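Keeping the wiping arm happy (and the desk clean)

I promised a page of arm tips back in October, after the one on sharpening kitchen scissors brought in so many questions that had nothing to do with scissors. Most of them were from people who have one of these arms at home or in a small shop, have got it doing a simple wiping job, and are getting streaks. So here goes! Everything below is from my own setup, which is a single arm, one gripper and one white desk. Yours will differ in the details, but cloths and dirt behave much the same wherever you are.

Start with the cloth, not the program

I spent most of a winter fiddling with the wiping path before Murdo Nisbet, who fixes arms over at Drorkness, came by and told me to go wash my cloths. He was right, and I was a bit put out. A cloth that's been through the dryer with fabric softener will just push marker ink from one place to another. Wash them warm, no softener, and hang them up. I keep a stack of clean ones on the left side of the shelf and the used ones go in a bucket underneath, and I swap as soon as the working side looks gray.

Thickness matters more than I expected. A single thin cloth lets the fingertips dig through, and you get a narrow clean stripe with dirty stripes on both sides of it. Too thick and the gripper can't close properly, so the whole wad rolls under the hand. What works for me is a soft cloth bunched up by hand to fill the gripper when it's half open. Don't fold it into a neat square! I know it looks nicer. A neat square slips out flat the first time the arm changes direction.

Loading it

Pause the arm first. Properly paused, with the hold switched on, not just "it isn't moving right now." I hold the cloth from the side, never from underneath, and close the gripper at its slowest speed until it has a grip, then give the cloth a good tug toward me. If it moves, open up and try again with more cloth between the fingers. Leave a bit hanging all the way around so there's no bare finger anywhere near the desk.

Check for hard things in the cloth while you're at it. Seams, labels, a stiff hem. I cut labels off with nail scissors. One little label left a row of hairline scratches on the old tabletop that I could feel with a fingernail, and I was finding them for months.

How hard to press

This is the question I get the most. My arm lets me set a push limit on a scale that goes up to 1000, and I do everyday dust at 50. Those are just the numbers on my controller, so please don't copy them onto a different machine. Find your own like this:

Put one clean sheet of paper on the desk.
Set the push as low as it will go and run one slow stroke over the paper.
Bring it up one small step at a time until the paper slides along with the cloth.
Stay there for dust, and go up one or two steps for marker.

If the desk shifts or the arm starts to shudder, you've gone past it. A shudder can also mean the base bolts need a look (see further down), so don't blame the pressure right away.

For marker I'd much sooner do more passes than press harder. Light pass, wait a moment, light pass. Ink that's been sitting since lunch wants a damp cloth, and damp means wrung out until nothing drips when you squeeze it. Water running down a finger joint is how I lost my first set of finger pads — and it took an afternoon to dry everything out.

Teaching it where the desk ends

If your desk has straight sides, lucky you. Mine has rounded corners and a scooped-out front, and the arm knew nothing about the scoop. It would wipe happily out over the dip, lose the surface, and come back in against the rim with a bump. What fixed it was teaching the front edge as a string of points instead of one line. I moved the hand along the edge a little at a time, saved a point, moved again, and put extra points where the curve is tightest. Then I pulled the whole string back from the edge by the width of two fingers. That leaves a strip along the front that I do myself with a rag. It's a ten-second job, and I've stopped worrying about bumps.

Redo the points if the desk gets moved, even a hair. I put small bits of tape on the floor by the foot of mine so I can nudge it back to the same place after sweeping.

Testing with scribbles

Please don't test on real dirt, you'll never know what you're looking at. I draw a few short marks with a dry-erase marker (on a surface you know it comes off!) and keep them apart from each other, some dark and some lighter, in different directions. Then run the program once and look. A pale smear where a mark used to be means the cloth is loaded up or the push is too light. A mark that hasn't changed at all means the path missed it, and no cloth in the world will help with that.

Cremilda Siqueira wrote in to say she draws hers in a spiral so she can see exactly where the path wanders. I tried it and liked it, but my spirals look like potatoes.

Looking after the arm itself

Once a week I do the quick round. Wipe down the arm with a barely damp cloth, working from the base out, and dry it right behind. Open the gripper all the way and get the lint out from between the fingers with an old soft toothbrush. There is always lint. Blue lint, in my house. Look at the finger pads for shiny spots, which is where they've gone smooth and will start to slip.

Follow the cable with your hand from one end to the other with the power off. You're feeling for flat places, nicks, or anywhere it's pulling tight. Then power up and watch it while the arm reaches as far as it ever reaches in the job. It ought to have some slack left at full stretch. Mine didn't, and I moved one clip and that was that.

Every couple of months I check the base bolts. I put a dab of nail polish across each bolt head and onto the plate, so if one has turned the line doesn't match up anymore. Cheap and quick, and you can see it from a chair.

My controller keeps count of gripper closings, and I change the pads at 4000 whether they look bad or not. I used to wait until something got dropped. The Espinoza pads and the Clisusier ones have both fit mine fine, though the Clisusier ones are a bit stiff the first day and want a few dozen open-and-close runs before they settle down. New pads can be slightly thicker than the old ones, so load a cloth and do the tug test again before you walk off.

Little troubles and what I do about them

Cloth creeps out of the hand on long strokes: more cloth in the grip, or shorter strokes. Turn the corners slower too.

Streaks always in the same direction: the hand is tilted. Stop it over the desk, crouch down and look along the surface. Set it level again and run the paper test.

Same spot missed every time: two rows of the path are too far apart. I overlap mine by half a cloth.

Squeak on every stroke: cloth too dry or desk too clean. I leave it, the dog minds more than I do.

Arm stops partway with a push warning: look for something it caught on before you reset. If the desk is clear, check your push limit and whether the desk has moved.

Marker ghosts that won't lift: a drop of plain dish soap in a cup of water, wrung out hard, then a clean damp cloth, then a dry one. I tried the Dredmont spray too and it did all right, but it left the desk slippery and the next cloth skated.

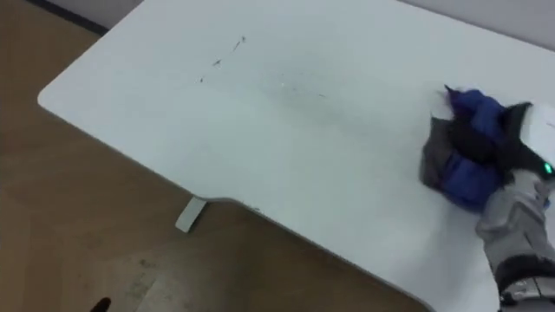
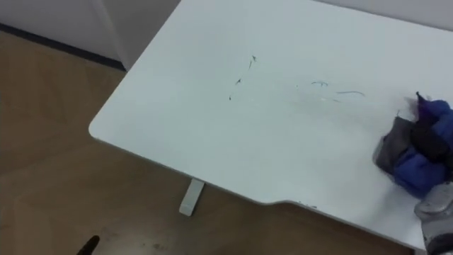 Blue cloth in the gripper, marker scribbles still to go, and a gray smear on the desk both times.

I'm working on a page about finger pads next, including how to cut your own from sheet rubber, so if you've done it and it went well (or badly, I like those letters too), send me a note before I ruin a whole sheet.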